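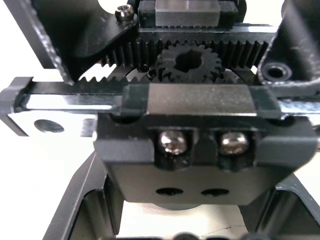

# Emton Allotment Weather Diary

Daily weather notes from the allotments at Emton, typed up from paper into plain text files. The diary was kept by plot holders over three growing seasons, and it is a lovely thing to read even if you never open a spreadsheet. Rain, frost, wind, first swallows, the state of the beans - it's all in there.

There are 800 entries in this release. Most are a line or two long. A few run to half a page, usually after a storm.

## What's in the folder

- `diary.csv` - one row per entry, with all the columns listed further down
- `plots.csv` - plot letter, slope, soil and which way it faces
- `words.md` - local words and what we think they mean
- `queries.md` - entries we couldn't read properly, with our best guesses

## Columns in diary.csv

| Column | What it holds |
|---|---|
| `entry_id` | A plain running number |
| `season` | 1, 2 or 3 |
| `month` | Month name, in full |
| `day` | Day of the month, blank if the writer left it out |
| `time` | Morning, noon or evening |
| `plot` | Plot letter, matching `plots.csv` |
| `rain_mm` | Rain in the gauge, in millimetres |
| `low_c` | Overnight low, in Celsius |
| `wind` | The writer's own word for it |
| `note` | Everything else, spelled as written |

The `wind` column is my favourite. We thought hard about turning it into numbers and I'm so glad we left it alone! You get "lazy", "spiteful", "from the Lukov side", and once simply "no". If you need a proper scale you can build your own from `words.md`, which groups the words into calm, breezy and strong.

## Where it came from

Hauwa Oyewole found the first notebook in the seed cupboard and started asking who had the others. They came back one at a time, one of them with a slug pressed in the middle of May. Ekene Ogundipe did most of the typing and wrote the checks that look for odd values (a low of 41 in April was a 4 and a 1 on separate lines).

Each page was typed by one person and read back aloud by another. It's slow, but you do catch things that way, and you end up knowing the writers very well.

## Things to know before you use it

**Gaps.** Winter is thin. People came up to the plots less, so December and January have only a handful of entries each season. A blank `rain_mm` means it wasn't read. A zero means somebody looked and the gauge was dry.

**Two gauges.** The old gauge on the Eslow path cracked in August of the second season. Its replacement has a wider funnel and stands further from the hedge. We haven't adjusted the readings on either side of the change. If you're comparing rain across seasons, please keep that in mind.

**Thermometer.** It hangs on a north-facing shed wall, so it reads a little kinder than the open ground. Several notes mention frost on the lettuces when `low_c` is still above zero. Both are right!

**Plots.** The low end by Igwe Lane is a frost pocket and its entries are noticeably colder. Filter by `plot` if you want a fair picture of the whole site.

**Spelling.** Left alone in `note`. Searching for "drizzle" will miss "drizzel", which one writer used every single time.

## Good ways to start

Try plotting the last frost for each season against the first mention of runner beans. Or read every evening entry from one June straight through, with a cup of tea. Entry 232 is the longest in the whole diary and covers a hailstorm, a lost hat and the rescue of 200 leek seedlings - start there if you only read one.

## Corrections

Do send them! Give the `entry_id`, what you think it should say and how you know. If you gardened here and remember the day, that counts as knowing. We keep the old reading in `queries.md` so that changes can be traced.

## Still to do

- Type up the loose sheets from the back of the third notebook
- Match the hand-drawn cloud sketches to their entries
- Ask the Lukov growers if they kept anything similar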